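Tarnley Neighbors Help Board > Parks & Trails
Last updated: Feb 1, 2023

We use cookies to remember your login and keep spam off the board. By continuing to browse you accept this. OK | Settings

Is the Tarnley path okay for a beginner on inline skates (and my mom's walker)?

Posted by Sumathi Joseph

Hi all! I moved over to the Grutum side of town in July and I've been meaning to try the paved path ever since. I got myself a pair of inline skates, my first since I was a kid, and I am wobbly. My plan is to go out and back, 2 miles each way, while my mom does a shorter bit with her rolling walker and then sits down with a book. She's happy as long as she isn't getting rattled to pieces.

I've walked the first stretch and it seems straight and flat enough, with the old rail fence and that big lawn on the left. Up close, though, the asphalt has little light and dark bits of gravel in it, and I can't tell whether I'd feel that through small wheels.
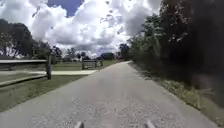 The straight stretch, with the lawn on the left.

So, for anybody who skates or pushes something out there: does the surface stay like this? Are there hills I should know about? I can stop on grass (that's my one and only stopping method, please don't laugh) so I mostly want to know that there's grass next to me when I need it. And is it wide enough that bikes can get around me if I'm all over the place? Thanks so much!

Posted by trailmix_dana

Hi Sumathi, you'll be fine! I've skated that path for 3 years and I started out exactly where you are, flapping my arms and heading for the lawn. No real hills. The speckled kind of asphalt buzzes a bit under hard wheels, so if your skates came with those, buy softer ones before you decide you hate it. I put Custent wheels on mine and my feet stopped going numb.

Further on there's a gentle bend to the right, toward the trees. You've got grass along both edges there, but aim for the left if you have to bail. The right side is patchier, with dry brown tufts in it, and tufts are what put me on my face once. Don't try to steer around the bend the first time, just coast, keep your knees soft and look at where the path goes instead of down at your toes. 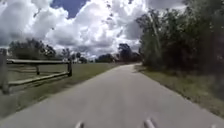 Dana's tip about the left side is good, says Pete R., but please roll all the way off before you stop, and look behind you first. I ride a bike there and I'd much sooner slow down for a wobbly skater than have one cut across me. A bell or an "on your left" doesn't mean move over, it means hold your line.

Fair, Pete! Yes, hold your line. Also there aren't any painted lines along the parts I'm talking about, so you have to picture your own lane. I stay right of the middle when I'm moving and it works out.

The nicest part for learning, I think, is alongside the paved roadway, where the fence posts go off in a row. I used to pick a post and glide till I'd passed it, then the next one. It's silly but it got me to stop staring at the ground. The asphalt looks a little scuffed down the middle and I never minded it at all. 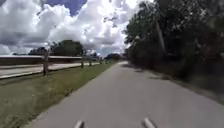
Fence posts on one side, trees on the other.

Take water, too. I carry a little Ingvarsson bottle on a belt so my hands are free for falling, ha.

Posted by walks_with_biscuit

can't help on skates but my dad used a walker there for 5 months after his knee. he liked it. keep to the asphalt, the grass edge is uneven in places and a front wheel can drop off it. go early if your mom doesn't like bikes coming past

Oh, and look over the ground before you use the grass to stop! I've seen small junk lying in it, and a stick or a bit of trash under a skate wheel would be no fun. Dad had 1,000 steps as his daily goal and he did them on the part with the fence, up and back, with me carrying the folding chair. Bring one for your mom so she can sit when she wants to and not when she finds a bench. 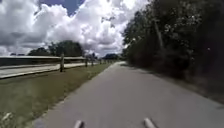

More in Parks & Trails

Get the Tarnley board in your inbox once a month. Enter your email to sign up. Unsubscribe any time.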